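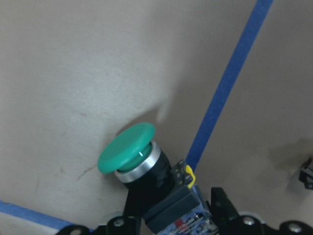 Colour is the worst thing you could sort switches by, one reader of our first draft told us, and you should go by the contacts underneath every time. I take the point. A green cap tells you what somebody meant the button for, and caps get swapped between bodies all the time in a repair shop. But we weren't trying to find out what each switch did electrically. We wanted to know how a mixed bin of small parts could be split up by looks alone, before anyone gets out a meter, and for that job the cap colour is hard to beat.

3.2 The parts

The Paldale bin held 855 pieces when we tipped it out, and 483 of them were push-button switches. The rest were mostly cylindrical cells, with a few odds and ends we set aside (the full list is in the appendix, for anyone who likes lists). We kept the labelling dead simple: cell or switch, then cap colour if it was a switch. My co-author wanted body shape in there too. I argued against it and I'm still a bit on the fence, because square and round bodies do go into different drawers at Brøndum.

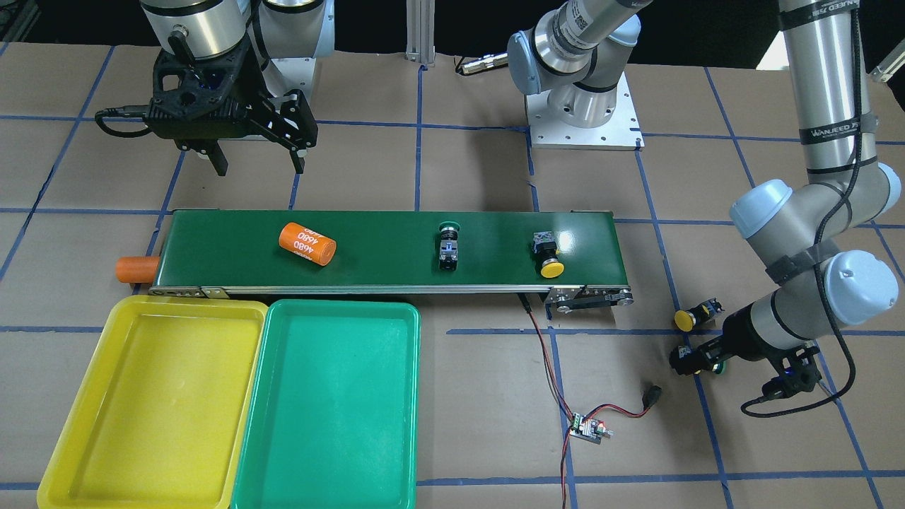
How a part sits turned out to matter more to our labels than I'd expected. A cell is easy, as it looks like a cell whichever way it lands. Switches are fussier. With the cap up you get a nice clear disc of colour, and with the cap facing sideways you get a good deal of body along with it. Both sorts are on the belt in Figure 2, where the green cap is on top and the yellow one faces the front, with an orange cell marked 4680 lying on its side further along. We labelled each switch by its cap whatever the pose, and logged the pose in its own column.

3.3 Trays and sorting order

We went through 4 tray layouts before settling on one. The Praltska layout, with everything in a single long row, was tidy but meant a lot of reaching. Putting the trays one behind the other, close beside the belt, suited us much better –
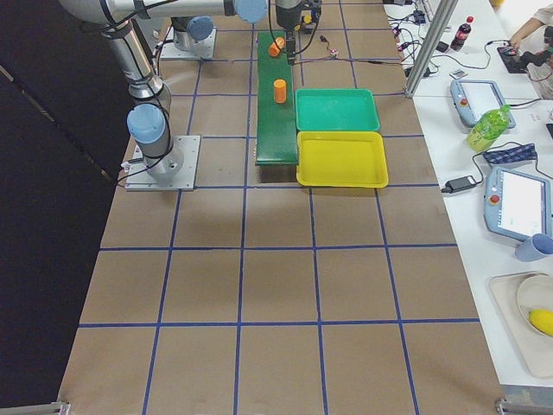 – and it left us plenty of room to set doubtful pieces down while we made up our minds. We sorted cells first and switches second, and used the Grultow sheets to record each placement. Across all the repeat runs that came to 3,000 placements, which we break down by cap colour and pose in Section 4.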